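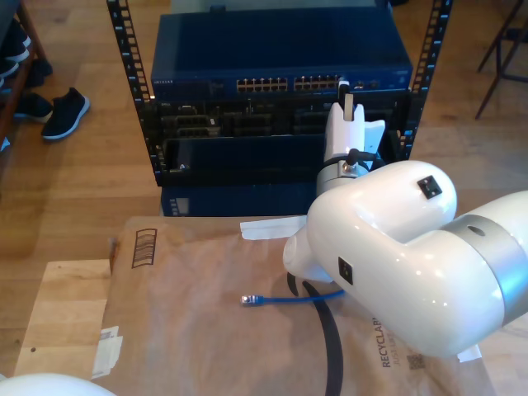

Call for participants: remote teaching of rack work, round 2

Posted Mon 5 March. Open until the spots are full.

Short version. We need people to help us test how robot arms learn to do cabling and port work on network racks. You drive the arm, we record, the model learns from you. Paid. No robot background needed. Patience needed.

Who we are

Pomitbridge, small research group, Enwood site. Wiebke Lenz runs the study, Lutz Lammers runs the hardware and answers most of the email. Software side is Ukix, our own stack, you will see the name on the login screen and in the consent form so don't be surprised.

What the study is about

Plugging a network cable into a switch takes a person a second or two. For a robot arm it is a mean little problem. Ports are small, they sit in rows right next to each other, the clip has to face the right way and the cable pulls on the gripper the whole time. Our first policies got the plug to the right bank of ports and then jammed it against the metal. Over and over.

In round 1 we compared two ways of collecting demonstrations. Way one: operator does the full task start to finish, clean, and we throw out anything with a mistake in it. Way two: operator makes the mistakes on purpose or by accident, then recovers, and we keep everything, with the recovery part marked. We call way two "keep the fumble". Same arm, same rack, same number of hours per operator.

Result: policies trained on the fumble data recovered from a bad first contact far more often. They were also slower on the easy runs, they kind of hesitate in front of the port, and we don't know yet if that is the data or our labeling. Wiebke thinks labeling. Lutz thinks the data. Round 2 is meant to settle it.

One more finding that matters for who we recruit. The people with the smoothest driving did not give the best training data. A couple of our most careful operators produced runs the model could hardly use, every run so alike that it learned one path and fell apart when the rack was moved a little. So we are not hunting for gamers or surgeons. We want a mix. Different hands, different habits, left handers very welcome (we had 3 last time, not enough).

What you will do

Sessions are in person at Enwood. You sit at the operator station and move the arm with a hand controller. You will be next to the arm the first day and behind a screen with camera views only from the second day on.

Tasks in round 2:

Pick up a network cable from a flat surface and turn it so the clip is facing the right way
Bring the plug up to a switch port and insert
Pull a plug out without yanking the neighbors
Hold a small tab or part steady in front of the switch for a set time
Same again with the rack moved, turned or lowered

Some runs you do normally. Some runs the system nudges the arm off course and you bring it back. You won't know which is which ahead of time, that's the point.

After each block there is a short form. How hard was it, where did you lose track of the plug, when did you want to give up. Please fill it in properly, round 1 forms were full of "fine" and "ok" and we could not do much with them.

A typical session

Arrive, sign in, controller check. Warm up block, not recorded. Then recorded blocks with breaks in between. Take the breaks. Operators who skip them get sloppy near the end and then blame the controller. Last part is labeling, you watch your own runs back and mark the moment you noticed something was going wrong. That moment is the main thing we are after in round 2, more than the insertion itself. Nobody else can mark it for you.

2 sessions per week, 3 hours each. Daytime or early evening, you choose when you sign up, but please stick to it after. Swapping slots messes up the balancing between groups and Lutz has to redo the scedule by hand.

How many people

21 operators in the main study. We will invite 31 to the trial session and pick from there. Not being picked does not mean you did badly. We are filling groups by hand preference, experience with tools, glasses or no glasses, that sort of thing. Trial session is paid either way.

You can take part if you

are 18 or older
can sit and use a hand controller for a block without pain in the wrist or hand
see well enough to read small print on a screen, glasses or contacts are fine
can come to Enwood for the whole run of the study
speak and read English well enough to follow safety instructions

Good to have, not required

You have worked with racks, patch panels, wiring, or something fiddly like watch repair, sewing, model building. Tell us what in your email. Having never touched a server rack is also useful and we need several people like that, say so too.

You cannot take part if you

were an operator in round 1 (sorry, we liked you, but you already know the tasks)
work for Reuter, who lend us the test site network gear, or live with someone who does
have had surgery on the hand or wrist you'd be driving with in the past year

Pay

Hourly, same rate for the trial session and the main study, paid out at the end of every second week. Labeling time counts the same as driving time. Travel inside Enwood is not covered, from outside ask us first. If you stop partway through you keep everything you earned up to then. The current rate is in the info sheet, which we send to everyone who writes in.

No bonus for speed. We tried that in the pilot and people rushed the insertions and bent stuff.

Safety

The arm moves slowly in this study and has force limits set low. There is a stop button at the station and one at the door, either one halts everything. You will be shown both before you touch the controller. Staff member in the room at all times. All switches and servers used in the tasks are unpowered.

Closed shoes please. Long hair tied back on the first day, and no lanyards or loose bracelets near the arm.

Your data

We record the arm positions, the forces at the gripper, the camera views of the work area, your controller input and your forms. Voice is not recorded. Your hands may show up in the camera views on day one when you sit next to the arm, faces are blurred if they do get in. Your name is kept apart from the recordings and you get an operator number. You can pull your data up to the end of your last session, after that the runs are merged into the training set and we can't separate them out anymore. Read that bit twice before signing.

We plan to release the robot runs together with the results write up in September. Controller input and arm data only. No forms, no labels with comments in them. If you'd like the write up sent to you, tick the box on the consent form.

How to apply

Send an email to Lutz Lammers using the contact link on the Pomitbridge page, subject line "Operator round 2". In the email:

your name and a phone number
left handed, right handed or both
which slots you could do, daytime or evening
one or two lines on anything you do with your hands, job or hobby
whether you need step free access, the lab is on the ground floor but the front door has a ledge and we'd use the side one

No resume. Please don't send a resume, we don't read them for this.

You get an answer either way. If it takes more then a week write again, the mailbox gets full.

Questions people already asked

Can I bring a friend? To apply, yes, separately. To sit in on sessions, no.

Do I get to see the model run? Yes. At the end of your last session we load a policy trained partly on your runs and you can watch it try. It may well miss the port.

Is this a job? No, study participation. There may be a part time operator job later in the year, depends on funding. Wiebke will post it separately if it happens, taking part here does not put you ahead or behind for it.

I get motion sick with headsets. No headset, normal screens.

Can students get course credit instead of pay? Not this round.

Can I do it remote from home? Not yet, the delay over a home line was too jumpy when we tested it.

Questions about the method or the round 1 results go to Wiebke Lenz. Slots, parking, access, anything practical, Lutz.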